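Cell 2, Nights

The arm stopped at 2574. I know because the counter's the first thing you see when you come through the strip curtain, big green digits, and it had said 2574 when I went for my tea and it said 2574 when I came back.

No alarm. That's the worst kind. An alarm gives you a number and you look the number up in the binder and the binder tells you it's something else, but at least you've got somewhere to stand. This was just an arm with its fingers open over the tray, waiting for nothing.

I put the tea down on the cabinet where you're not meant to put tea.

Condeo bought the cell off Stestemau when the Tisitz plant shut. Second hand, three pallets and a crate of cables with the labels gone soft. Whoever took it apart did it in a hurry. One of the brackets had gone on the wrong way round at some point and been drilled to suit, so if you ever swap it for a proper one it won't fit. We have a proper one. It's in the drawer. It's been in the drawer since June.

So. Locked off, tag on, key in my pocket. Checked the key was in my pocket. Checked again.

The day shift log said "gripper a bit lazy, watch it". Which I had been doing. I'd watched it all the way up to break, and it had been fine, a bit slow on the close maybe, that little sigh you get before the fingers come together. You stop hearing it. Then it's missing and you hear that instead.

Air first. Always air. The gauge on the wall was where it should be and the gauge on the cell was where it should be. I ran my hand along the line from the valve block up over the elbow and down to the wrist, feeling for the cold breath of a leak. Nothing at the elbow. Nothing at the clamp. At the wrist, something — then not. I held still. The extractor was going and there's always a draught at wrist height in that place.

Soap and water in the squeezy bottle. No bubbles. Bubbles would have been nice.

I should say I'm not the one who's meant to do this. There's a man for it and he's on days, and his phone goes straight to the message after midnight, quite right too. I do the trays. I fill the magazine, clear the rejects, wipe the eye. But I've stood next to cell 2 for longer than anyone, and when it goes quiet they all look at me. The line lead stood at the end of the bench and looked at me.

How long, she said.

Dont know.

Ballpark.

I said I'd tell her when I'd got the cover off, and she went to move people onto hand packing. You could hear the trolleys start up. Nobody likes hand packing on nights, your feet go first and then your temper.

Cover off. Four screws and one that's only there for company, it hasn't bitten since we got it. Underneath, the usual. Crumbs. How crumbs get in past a seal like that I'll never understand, but they do, they get everywhere, they've been found in the control cabinet, in the light tower, in the sealed packet the spare fuses came in. I vacuumed. I vacuumed round the slide and under the slide. I took the left finger off and the right finger off and laid them on the blue cloth the same way round as they'd been on the arm, left on the left, because I did it the other way once and the whole shift after that was crooked.

The fingers were all right. One was polished a bit on the inside edge from rubbing. I wiped them both.

The slide wasn't all right. It went in, it came back, and halfway back it caught. Only just. If you pushed it fast you'd miss it. I pushed it slow, thumb only, eyes shut. In. Back. There. Like a drawer with a pencil in it.

Maldonado grease, the white tub, food safe, a dab on a bud. Not much. The old lads at Tisitz must have put it on with a trowel, I was still finding it yellow in the corners. I cleaned all that out first, bud after bud, till they came up white, and then a new thin smear along each side. In. Back. In. Back. Still there, but smaller.

Left it a minute. Drank the tea. Cold already.

It's a funny thing to be fond of. I wouldn't say it to the line lead. But it had come to us in bits with nobody's name on it and I'd stood there while it learned the trays, the first week, when it put everything down a thumb's width short and we had to nudge every one. It never got cross. You'd move the point and it'd go to the new point. You'd move it back. I've had supervisors less willing.

My mother used to talk to her sewing machine. Come on then, old girl. She'd drip the oil in, turn the wheel by hand, feel where it was stiff, and she could find a bit of fluff in there by feel alone, pick it out with a pin, and hold it up to the window like she'd caught it at something. She'd have got on with cell 2. She'd have wanted to know who made such a mess of that bracket.

Pin. I went and got a pin. Well, the pick from the kit, the bent one.

Down at the back of the slide, under the lip, where the vacuum won't go. Scraped along. Nothing. Scraped back the other way and there was a click, tiny, I felt it more than heard it, and something came away and stuck to the end of the pick. Curl of plastic film. Hard as a fingernail. It must have gone in soft and been squashed flat in there, over and over, every close, every open, until it was nearly part of the machine.

In. Back. In. Back. Like nothing.

I held it up to the light. Couldn't help it.

Then putting back, which takes longer than taking off, it always does. Left finger. Bolts in by hand till they stop, then the little torque wrench, 9 on the dial, click. Right finger. Click. Checked the left again because doing the right can shift it. It hadn't. Cover, four screws and the one for company. Tools counted back into the roll, that's the rule, every slot full before you take your tag off. One slot empty. Heart went. It was the pick, in my other hand.

Tag off. Key in. Doors shut. Everybody clear — and I said it out loud though there was only me and the cold tea.

Jog mode first. You don't just let it go, you walk it. I brought it up off the stop, slow as it would go, one finger on the button and my thumb flat over the other one. Home. Across. The arm made its noise, that low hum with the bit of gravel in it. I opened the fingers. Closed them. Opened. The sigh was back, short and even, hardly a sigh at all.

The taught point was going to be off. It had to be, I'd had both fingers out, you never get them back the same to a hair. So I put a tray under and one of the wrapped ones on it, longways, brought the arm across with the fingers open, and had a look at the wrist view on the pendant. It's a poor little screen at the best of times. Everything on it looks like it's under bathwater. But you can see your gaps.

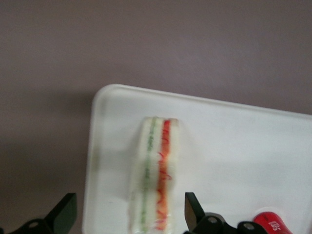
Stestemau always told us to teach off the right finger, said the line lead, come back without me hearing her, and then measure the left, and never mind what the picture looks like, the picture's not square to anything.

I said who told you that.

The commissioning people. When it came. You were on holiday.

I'd had that cell all this time, teaching it off the middle by eye, and she'd known that. I didn't say anything. I nudged it over towards the right, a touch. Another touch. She leaned on the guard and watched the screen. A touch more and she said there, and I'd been going to say it myself.

Saved the point. It asks you are you sure. I was fairly sure.

Single cycle. Down, close, up. It held. Across, down, open, back. The packet lay where it was put. She didn't say well done, she's not that sort, she said again, and I did it again. And again. We did 13 of them, her picking the number, I don't know why she picked that, and not one dropped and not one came out pinched.

Then auto. Amber, then green. The first one always looks like it's thinking about it. Then it went, and it went again, and the counter turned over to 2575, and down the far end somebody heard it and cheered, a bit sarcastic, and the trolleys started coming back.

She'd gone before I could ask what else the commissioning people had said.

I wrote it up. Slide catching on return, debris found under rear lip, cleaned, greased, fingers refitted, pick point retaught off right finger. The box for cause is very small. I put "film". Then there's a box for follow-up and I sat there with the pen. I put: rear lip to be picked out weekly, by hand, slowly. Then I put: bracket — see drawer. I've put that before.

I taped the curl of film to the page. Days might want to see it.

Went back out. 2611. I emptied the tea down the sink and filled the magazine, and stood where I stand, with my hand on the guard where you can feel it through the mesh, open and close, open and close, and had another half a shift of it to go.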